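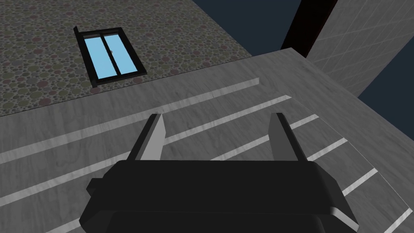
Started moving the arm project into simulation this week. The real one is clamped to my bench at home and I've run out of patience for resetting parts by hand every time a grasp goes wrong. First job was getting the gripper model to behave in a room I didn't lay out carefully. Some of the geometry came in at odd angles, so there's a black-framed window lying in the middle of the dotted floor. I left it. The part I care about is the gap between the two fingers, and for now there's nothing in it.

Hardware for anyone asking: the arm is a Clindlow kit, second hand. The gripper is my own, third version. Two parallel fingers, one motor, printed housing. The housing is bigger than I'd like. Version four will be narrower if I can find a shorter motor.

The wide housing is a real problem for a wrist view. It takes up a lot of the lower half and hides whatever is right under the hand. I can move the viewpoint up or shrink the housing. Moving the viewpoint costs one bracket, so I'm doing that first.

Finger plates are angled on purpose. Straight ones kept catching on the edge of the parts tray. I modeled the inner faces light gray and the outer edges darker so I can tell them apart at a glance when I'm scrubbing through a run.

Total spend so far is $1,130, and that includes the two motors I burned out in February. The arm was most of it. I'm keeping a spreadsheet this time.

Simulator runs on my old desktop under the stairs. I wrote the control script to talk to either the real arm or the simulated one through the same Bullix driver. You change one line in the config. Took two evenings and I should have done it at the start.

First batch: 100 grasp attempts on a plain block, random starting positions. 36 worked. Most of the misses were the left finger landing on top of the block and pushing it away.

Octavio Leiva at the shared shop looked at the log and spotted that my finger offset had the wrong sign. Left finger was closing a few millimeters early every time. Fixed it Friday night. Haven't rerun the full batch yet.

Friction is the next thing. I have the block set way too slippery. On the real bench the printed fingers have thin rubber strips glued on, and I don't have a number for those. Plan is to tilt a board until the block slides and work it out from the angle.

Somebody asked if they can have the files. Yes, once the housing is redone. The current one needs supports in four places and one of the screw holes is in the wrong spot. I drilled mine out.

Next up is the bracket, then the friction test, then another 100. I'll post the count in this thread.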